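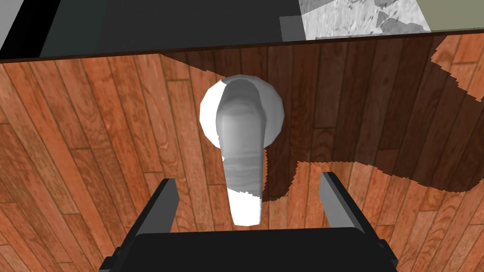
Progress report to the Montes Fund: the Prostholm slot game, second stage

Dear Angeliki Manolakis,

Thank you again for your patience over the holidays, and for the kind note you sent with the second payment. It cheered everybody up more than you might think, and Bheki Steyn has it pinned over his desk. I promised you a proper account of where we are with Prostholm by the end of January, so I hope you'll have a cup of coffee handy, as I do tend to run on once I get started on this game.

Where we are

The base game is finished. By that I mean the five reels spin, the wins pay what the pay table says they pay, and a player can sit down with it for half an hour without running into anything broken. There are 18 paylines, down from the larger number in our original proposal. We tried the bigger layout for most of the fall and the screen was simply too busy, with win lines crossing all over the place and the small wins getting lost. Dropping to 18 let us make the symbols larger, and everyone at Lornix who has played both versions prefers the new one. I was the last holdout, I'm a little embarrassed to say, and I've come around completely.

The theme has stayed just as you liked it: a harbor town in winter, with lanterns, herring barrels, a lighthouse and a rather bad-tempered gull who serves as the wild symbol. The gull was meant to be a placeholder. Bheki drew him in an afternoon and we all got so fond of him that the wild we had planned, a brass compass, has been moved down to a middle-paying symbol, where it looks very nice.

The free spins round

You asked in your last letter whether the free spins round would be ready for this report. It is mostly ready! Three lighthouses trigger it, the beam sweeps the reels before each spin, and any symbol it touches can turn wild. The top win in the round is capped at 2000 times the stake. We had some lively arguments about that cap – the designers wanted it higher, and I wanted something we could test thoroughly with the people we have – and I think we've settled in a sensible place. A very high cap would also have meant thinning out the ordinary wins to pay for it, and we've always pictured Prostholm as a friendly, medium sort of game for people who like a long session at small stakes.

What isn't finished is the retrigger. Landing more lighthouses during the round should add spins, and it does, but the counter on the screen sometimes shows the old number until the next spin begins. The payouts underneath are correct. It's a display problem, and Bheki expects to have it fixed well before the next report.

Play sessions in Cotville

We held our first outside play sessions in Cotville, all with adults and all with play money, and they were a great pleasure as well as a great help. Between them our guests played 1646 spins on the version we brought along, and we took notes the whole way through. The music went over very well, especially the accordion tune in the free spins. The autoplay button did not. People kept pressing it by mistake when they wanted to change their stake, so we have moved it to the other side of the screen and given it a confirmation step.

One guest told us she couldn't tell the herring barrel from the rope coil without her reading glasses, and once she'd said it we couldn't either. Both symbols are being redrawn with stronger outlines. We've also made the session clock and the balance easier to read, as several people asked for that, and I'd like both to be visible at all times in the finished game.

Money and time

Spending is where we said it would be, with one exception. Sound cost more than planned, as we recorded the harbor ambience twice after the first set came out too windy to use. We've covered the difference from the travel line, which had room in it, and I don't expect to ask you for anything further. The full breakdown is in the spreadsheet sent separately.

The schedule has slipped a little. We had hoped to hand the game over for outside math testing by now, and we'd rather wait for the retrigger fix and send everything in one piece. That puts us two weeks behind, and I believe we can make up most of it in the art stage, where the remaining list is short.

Coming up next

The next stretch is the redrawn symbols, the phone layout, the help pages and then the testing package. The phone layout needs the most thought – the lighthouse beam looks lovely on a wide screen and rather cramped on a narrow one, and Bheki has two versions he would like your opinion on.

If you'd care to try the current build, I can set up a login for you whenever suits. Please do leave the sound on for the gull.

With warm thanks from all of us at Lornix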